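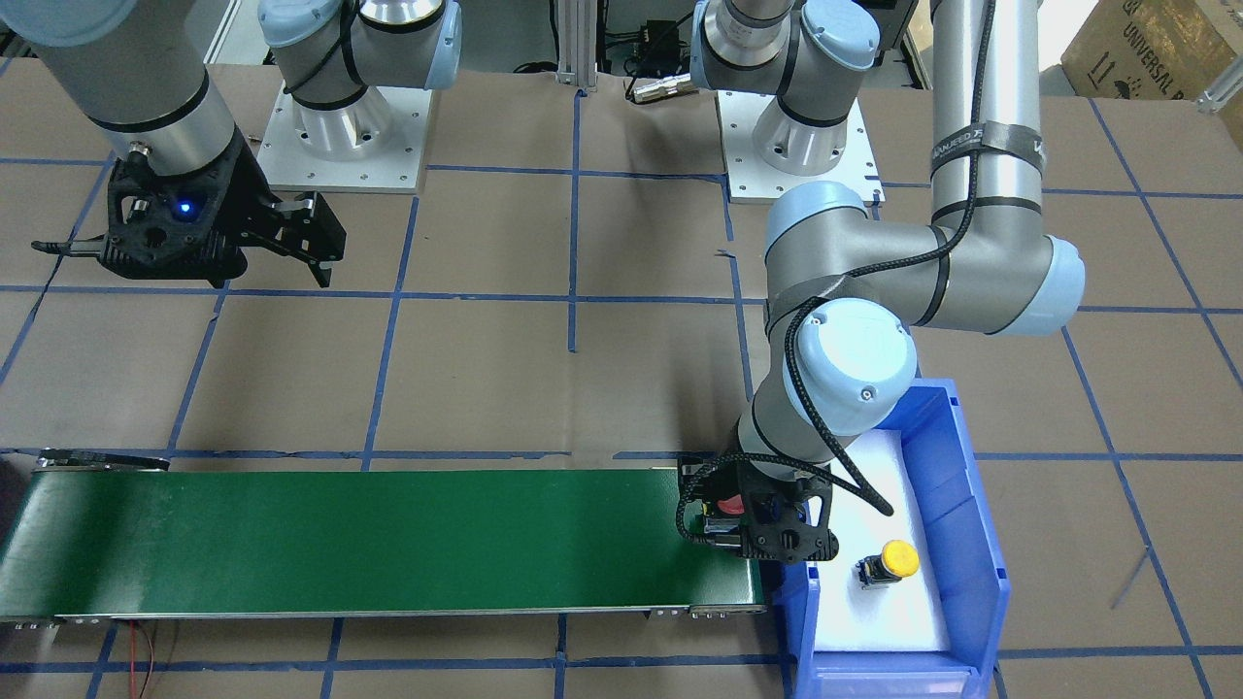
Bomard Street Garden Opens Its Plot List for the New Season

Gardeners in Gotau who have been waiting all winter to get their hands back in the dirt will be glad to hear that the plot list at the Bomard Street Community Garden opens this Wednesday at 5 p.m. There are 35 plots to be had this year, a few more than last season, thanks to the strip along the back fence that was cleared of brambles in the fall and has been resting under a good thick blanket of leaves ever since.

Ainhoa Echevarría, who has looked after the sign-ups for as long as most of us can remember, will be at the front table in Maksymiv Hall with the big green ledger, a pot of coffee and, if past years are anything to go by, her almond cookies. Returning gardeners may keep the plot they had, as long as they come by and sign for it before the end of the month. Everyone else picks from what is left, in the order they walk through the door, so it does pay to be a little early (and to bring a warm coat, as the line tends to wind out onto the steps).
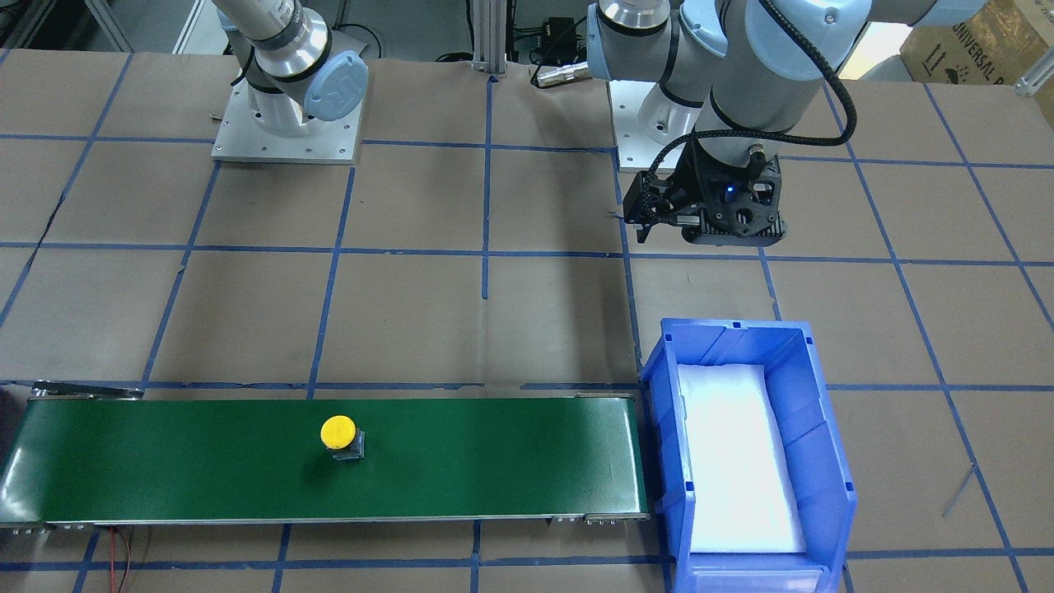 The fee is $35 for the season, the same as last year, and it covers water, compost and the use of the tools in the shed. There is also a refundable $10 deposit for the shed key. Families who would find the fee hard to manage are warmly encouraged to have a quiet word with Ainhoa – there is a little money set aside for just this, and she would much rather see a plot planted than sitting bare.

The new strip along the fence gets shade until the middle of the morning and full sun after that, which ought to suit lettuce, peas and chard very nicely in spring. The soil there is still on the heavy side. Anyone who takes one of those plots will get first call on the spring compost delivery, and a neighbor or two with a spading fork can generally be talked into helping.
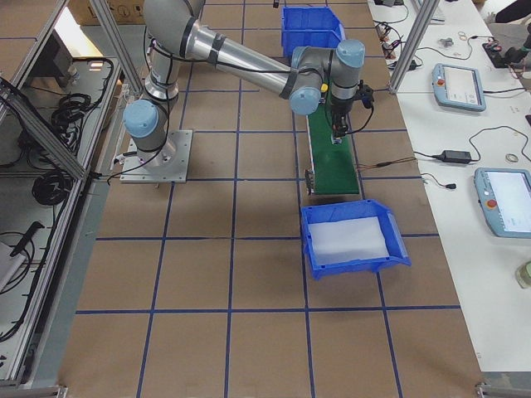 The seed swap will be back as well, in the same hall and on the same evening. Last year more than 200 packets changed hands, among them some of the Grevus pole bean, a flat, purple-streaked old variety that has been grown in backyards on the east side of town for generations and is hard to find anywhere else. Please write the name of the plant and the year it was picked on each envelope. Store-bought seed is fine too, even if the packet has been opened.

"I'd love to see the Grevus in every plot," said Roswitha Rathjen, who brought the first jar of them to the swap and still saves more than she could ever plant herself. "It climbs anything you give it, and it doesn't mind our cold nights in May."

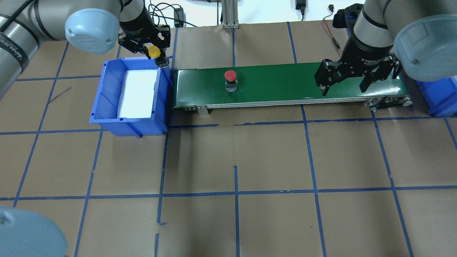 Roswitha will also be giving her short talk on planning a small plot, which starts at 6:30 and has been a favorite with new gardeners. She likes people to see their spacing at full size before a single seed goes in, and she suggests doing it indoors on a rainy afternoon, with paper over a big table and strips of tape to mark off the squares. Blue tape on tan paper shows up well even from across a room. Give a tomato a whole square to itself, put several lettuces in the next one, and carry on like that until you run out of table or out of patience.

Maksymiv Hall is on the corner across from the garden gate, and there is parking behind the building. Children are very welcome, and there will be a tray of sunflower seeds and paper cups so they can start something of their own to take home.

Related items
Leaf Pickup Extended on the East Side
Where to Take Your Old Flowerpots
Maksymiv Hall Kitchen Reopens
Pruning Morning at the Gotau Orchard
Library Adds Gardening Books to Its Spring Shelf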